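Cutting Firm Vegetables in Even Pieces

I learned to cook late, when I moved to Ollville for work and had a kitchen of my own for the first time. My soups had always some pieces too hard and some pieces already falling apart, and I thought the stove was guilty. It was the cutting. These are the habits which helped me the most.

Fix the board first. A board that moves is more dangerous than any knife. Put a wet kitchen towel under it, folded one time only, and press with your palm. If the board still turns, the towel is too thick. On a ridged metal table I lay a smooth sheet first and then the board.

Make one flat side. Round vegetables roll, so I take a thin slice from one side and turn the vegetable onto it. The thin slice goes to the soup also – there is no need to waste it.

Go from planks to strips to blocks. First cut the long planks, then lay two of them together and cut strips, then turn the strips and cut across. I never put more than three planks in one pile. The top one slides and you get pieces like a wedge.

Keep the knife sharp, but also keep it dry. My neighbor Carleen Hollis taught me to wipe the handle each time I wipe the blade. This is more important with a metal handle, especially a round one, which can turn in a wet hand. When you stop cutting, lay the knife flat, with the blade away from you. 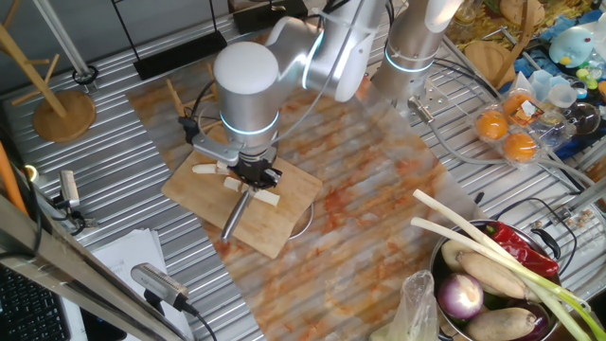 Do not let the cut pieces stay too long on the board. When they are lying on both sides of the knife, you have less place to work and you start to cut in strange positions. I keep a bowl close to the board and move the pieces every time I finish one vegetable. Use the back of the knife for pushing them, never the sharp edge, it becomes dull very fast on wood.

Pale vegetables like potato or parsnip become brown if they wait. Cold water is enough for potatoes. For parsnip and celery root I add a spoon of lemon juice. Dry them well on a towel before they go to hot oil – I forgot this once and had to clean the whole wall.

For roasting, I make strips as thick as my finger and give them 18 minutes before I look at them the first time. Short blocks need a little more. If your strips have different sizes, put the thick ones at the border of the tray, where my oven at least is hotter.

Wash the board with hot water and little soap, then let it dry standing up. Mine got a curve in November when I left it flat in the sink for one night.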